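Search products and guides...
Go

September 2018
By Soledad Barajas

Torska Thermal Curtain Lining, by the panel

I've been selling curtain lining for 12 years now, first off a market table and then through the Barajas shop, and the Torska is the one I keep cutting for my own house. It's a plain cotton-faced lining with a soft brushed back, and it hangs behind the curtains you already own. You don't have to throw anything out, which I like, because most people are pretty fond of their curtains (I know I am!) and only want them to do a bit more in January.

The panels come ready hemmed on three sides with a row of small slots along the top, so your existing hooks go through the curtain tape and the lining together. No sewing unless you want to shorten them. I trim mine with kitchen scissors and iron-on tape and they look perfectly fine from the room side.
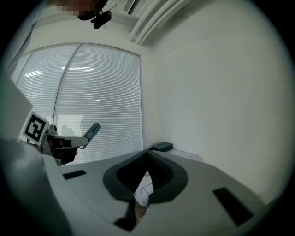
Measure the curtain itself, please, and leave the glass out of it. I get so many emails with the window size to the nearest hair and then the lining arrives and it's miles too narrow, because a curtain has fullness in it and a window doesn't. If you've got a window with things standing in front of it, like the one here with the white and gray device partly across it, check how far your curtain can really travel before you order the wide panel. A lined curtain takes up more room when it's pulled back – more than you'd think – and it needs somewhere to go.

Colors are ivory and stone. Ivory is the one to pick behind anything pale, since stone can show through and make a cream curtain look a little dingy. Behind navy or dark green you can have either. My friend Anahera Ruawai put stone behind some mustard velvet and I was sure it would be awful, and it was lovely, so what do I know.

Washing: cool, gentle, on its own the first time. Hang it to dry. Don't tumble it, the brushed side goes bobbly and there's no getting it back.

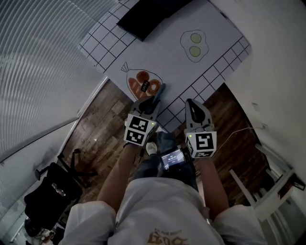
If you do shorten a panel, wash it before you cut. It shrinks a touch in the first wash and then stays put. Leave the lining a little shorter than the curtain too, so it doesn't peek out underneath.

I also stock the Trisent hooks, which come in packs of 9 and are stiffer than the usual plastic ones. Worth having if your curtains are heavy. Quote item 397 when you write to me about the lining and say which color you're after, and I'll put a snip of it in the mail first if you can't decide.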